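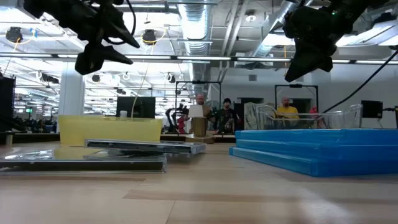

## Unit 7: Sorting and Storing Discs

Course reader, Caritthorpe evening program. Notes by Anastasia Konstantinidis.

Read pages 85 to 91 before class. Bring a soft cloth and a pencil.

**Terms**

- *Case*: the hard shell that holds one disc. Clear and colored cases go in separate piles.
- *Bin*: a low, open container for cases waiting to be checked.
- *Basket*: holds the cases that are done.

**Steps**

1. Clear a space on the table and turn on the lamp if the room is dim.
2. Open each case and check that the disc matches the label.
3. Hold the disc by the edge and center hole. Wipe from the center straight out to the rim.
4. Close the case. If the hinge is cracked, move the disc to a new case and copy the label by hand.
5. Pile cases flat while you work. Line up the edges before you lift a pile.
6. For long-term storage, stand the cases upright like books.

Don't use window cleaner or paper towels. Don't write on the disc with a ballpoint pen.

**Labels**

Write the shelf number first, then the title. The Kalogeropoulos collection starts at 263. Leave out "The" when you put titles in order.

**Homework**

Sort one shelf or drawer at home and write 2 paragraphs on the order you chose. Hand it in to Stelios Gavalas at the start of the next class.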